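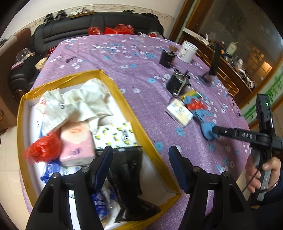 Tidying grippers are sold on the idea that they will sort the clutter on your table while you do something better. I have had a Gastance set on trial since August and I would not leave one alone in a room with anything I liked. Soft things are where the trouble starts. Tissue packs in slippery wrappers, a crumpled cloth, a mesh bag lying across the bottom of the tray: a box like the one on my lilac tablecloth is ordinary household muddle to you and me, and to a pair of rubber-padded fingers it is one awkward job after another.

What went wrong

On the second evening the fingers closed on a tissue pack, slipped, and closed again harder. They did not stop when the wrapper split. They did not stop when I let go of the control either, and it took me 5 seconds to get to the plug. The pad had folded back at one corner and the grip reading had stuck, so as far as the machine knew it was holding nothing at all and should keep squeezing.

The leaflet says the grip "releases automatically on fault". Mine didn't. I wrote to the shop in Istville and was told to update the software. I did. It jammed again two days later, this time on a rubber glove, and I was glad my hand wasn't in it.

Fasil Kassa, who mends sewing machines and now gets brought these things as well, had a look at it and was not surprised. He says most of the ones he sees have the same folded pad, and that owners have usually been told it was their own fault.

Tips, for what they are worth

Look at the pads before every session. Run a thumbnail along the edge with the power off. If a corner lifts, stop there. Glue is no good, whatever the forums say. I tried it and it held for one afternoon.

Check the screws by each finger. They work loose. Nip them up by hand and don't force them.

Know where your plug is. Don't trust the button, and don't trust the phone app at all, which took so long to load that I could have walked to the fuse box.

Keep cables out of its reach. A cable looped across the table is asking to be picked up along with the packet beside it.

Take scissors and pliers off the table first. A gripper that fumbles a tissue pack will fumble those too, and they land point down more often than you'd like.

Thin carrier bags should be done by hand. They bunch, they get drawn in between the pads, and then you are picking shreds out of a hinge with tweezers.

Never reach in to help. I know it is tempting when it's nearly got hold of something.

Replacement pads

The maker wants 155 for a full set, which I think is a cheek for bits of rubber. Beyene pads are cheaper and fit after a fashion, but mine needed trimming. The Ellia ones are thicker and so far haven't folded. They are meant to last up to 233 hours. I have no idea who sat and measured that, and I shall be changing mine well before.

Mine is switched off at the wall at present, waiting for the shop to answer my second letter. The box got sorted by hand before supper.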